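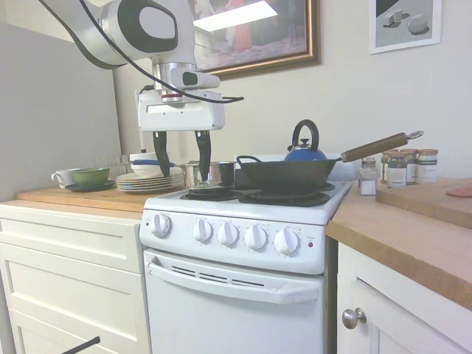
Parish and Community Events, Week 2
Handout: Running the harvest supper
Tutor: Myrto Fragkou

Please read this before Wednesday. We will use it for the group exercise and I will not repeat all of it in the class.

1. Where the supper comes from

Our case is the parish of Pidden. The oldest mention is in the vestry book of 1711, where the churchwardens paid for bread and ale "for the reapers". The book does not say if women and children were invited. Murray Nguyen, in his short history of the parish, believes they were, but he gives no source, so please treat this as an opinion.

After that there is a long silence in the records. The supper as the parish knows it now, with tickets and a raffle, is much younger.

2. Who does what

In Pidden the work is divided between three people. Safta Coman takes the bookings and makes the seating plan. Rogelio Tolentino is responsible for the hall, the tables and the parking. Ariel Espiritu looks after the music and the raffle. The priest says grace and draws the first ticket, and he has no other duty during the evening.

Notice that the food is not on this list. Each street brings one dish, and the streets agree among themselves. I find this system a little risky — one year there were four potato salads — but the parish likes it and does not want to change.

3. Money

The hall costs $400 for the evening, heating included. Tickets must cover the hall. The raffle is kept separate and goes to the roof fund. Do not mix these two in your budget. Students lose marks for this every year.

4. Timetable of the evening

4:30 Hall opened, tables out
5:30 Dishes arrive, labels with ingredients put on
6:30 Doors
7:00 Grace and supper
8:15 Raffle
8:30 Music
11:00 Hall closed, keys returned

The neighbours accept music until half past ten. The last half hour is for cleaning.

5. For the exercise

Work in pairs. Suppose 11 families cancel on the afternoon of the supper. Write down whom you telephone first, what happens with the tables, and whether you give the ticket money back. Half a page is enough.

Then read the notice from Vass parish in your folder and mark every piece of information a newcomer would miss. I found the start time only on the back.

Bring both papers to class. The written assignment is due in May.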